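Moving a sorting job to the arm at Drokorby

Rehearse the pick in simulation before you change anyone's shift. The Surnik bench uses three dice and a flat square.

1. Load the table and set the arm over it.
2. Check the fingers against the yellow die.

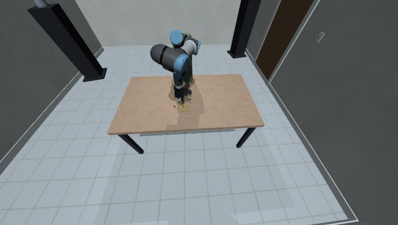
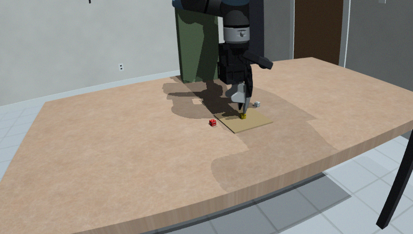
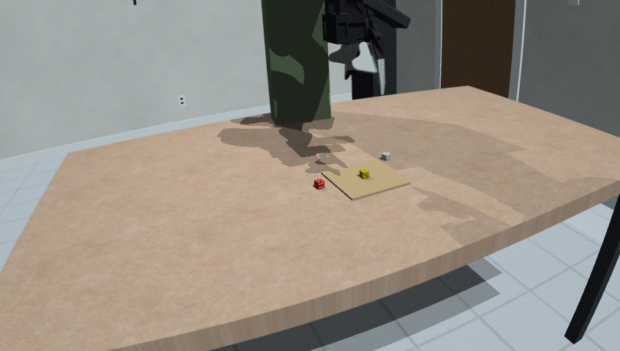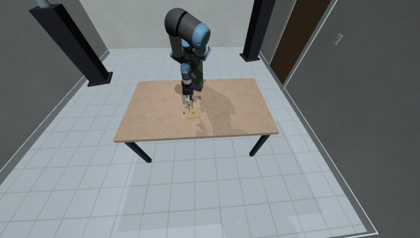
Simulated bench: the yellow die on the square, red and white on the tabletop.

3. Sit down with the sorters — all 17 of them — and agree who clears stops.
4. Move two people to checking for the first 8 shifts.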